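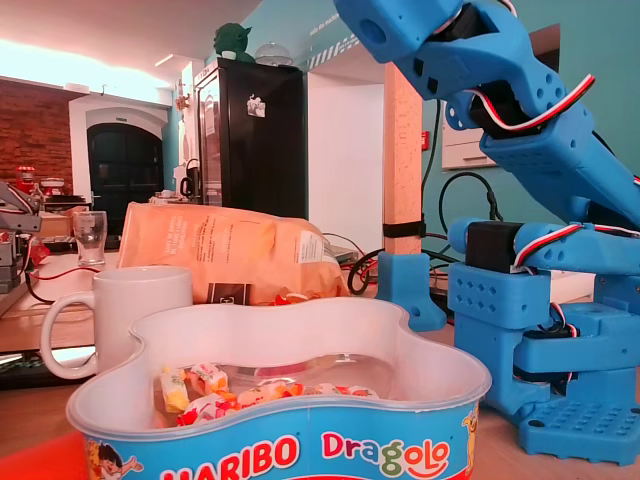

Mereana Kerslake thinks a household robot should be judged by how annoying it is to live with, and that a success rate alone won't tell you. She made the point in her comments on our first draft, and I've come around to it (mostly). A machine that picks up 16 things in a row and then needs rescuing is still a machine you have to stand next to. So in this section I report two things for each chore: how often the arm finished a move, and how often one of us had to step in.

The chore here is small on purpose. Individually wrapped candy has to go from one container to another, the sort of tidying a six-year-old can do while talking to you. We ran 1,084 single-piece moves with two controllers. Welano is the learned policy from Section 3, and Tamex is the hand-written baseline, a plain loop that finds a piece, goes down, closes, and lifts. Both got the same starting layouts, and neither was told which container would be nudged between runs.

I expected the grasp to be the hard part. Wrapped candy is slippery, the twisted ends fold under the fingers, and half the time the widest thing you can see is wrapper with no candy in it. Both controllers fell for that over and over. Welano did learn to try again a little to one side, and that one habit probably bought us more than anything we did on purpose. 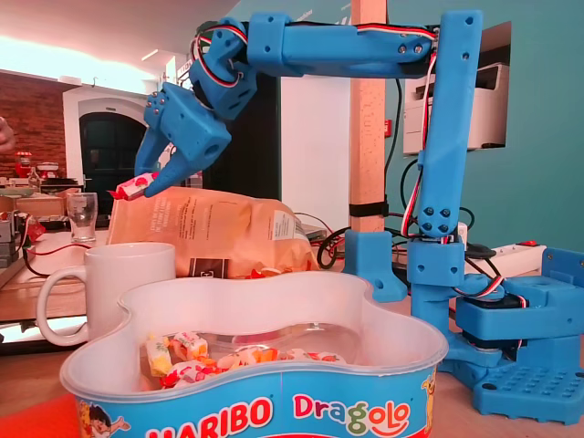 Letting go caused more trouble than I'd planned for. A grasp by the twist holds well enough on the way up, but the piece hangs off to one side, so opening over the middle of the target doesn't put the candy in the middle. Over a wide container nobody cares. Over a narrow one it's the difference between a finished move and a candy on the table, and we stepped in 48 times for exactly this. Tamex was responsible for 39 of those and Welano for the other nine. I'd love to say the learned policy understood the offset, but I suspect it just moves lower before it opens.

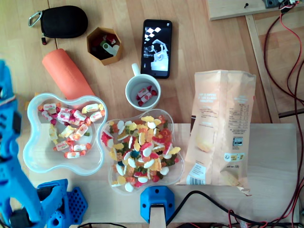
Clutter is where I think our numbers are too kind. In the logged runs the arm only ever had to deal with one sort of candy, and a real kitchen table won't do you that favor. Take the layout in Figure 4: one flower-shaped bowl has wrapped pieces scattered across the bottom, and the one next to it is heaped with gummies, fried eggs and bears and snakes all pressed together. The first bowl is close to what we tested. The second is another problem altogether, with no wrapper to grab and no clear line between one piece and the next. I tried Welano on a heap like that a few times outside the logged runs, and it treated the whole mound as a single object.

Then there's time. We repeated part of the study at our Ultcombe site in September, with a different operator and different lighting, and the step-in rate hardly moved, but neither did the speed. Both controllers are still far slower than a bored person using one hand. Would I leave Welano alone with this chore? For wrapped candy and a wide bowl, yes – I'd go make coffee. For a mug, I'd stay in the room.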